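Home Explore Notifications Log in

Washington Bezerra
April 20, 2022

Spent the evening on the old desktop from the Fontes office. It kept shutting itself off under load, so the cooler had to come off and the paste had to be redone. Notes as I go.

Last time anyone opened this machine was July, going by the sticker I left inside the case. Plenty of dust since then. I took the board out completely. You can do this job in the case but I don't like working around the cables.

Old paste was dry and crumbly. Alcohol and a coffee filter took it off. 2 passes on the chip, 2 on the cooler.
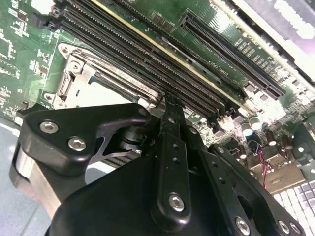 Memory next. The sticks went in a tray while I worked, and I want to replace them anyway. Boards with four slots, like this green one, are usually picky about which ones you fill first, so check the manual before you buy a kit. The lever on the socket runs alongside the slots and it's stiffer than it looks. Push it down slowly.

Prices, for those who asked. Vornville wants 356 for a refurbished board with a chip already on it. Not doing that. A tube of paste from Florkard was 26 and I'll get years out of it.

Blow out the fins while the cooler is off. Canned air from the side, short bursts, and hold the fan still with a finger.

Someone at Astidlow told me to spread the paste with a card. I put a dot in the middle and let the cooler press it flat. Either one works fine in my experience.

If it still shuts off after this I'm looking at the power supply. Will post temperatures when I have them.

We use cookies to keep you logged in. Accept / Manage settings

Contact | Terms | Back to top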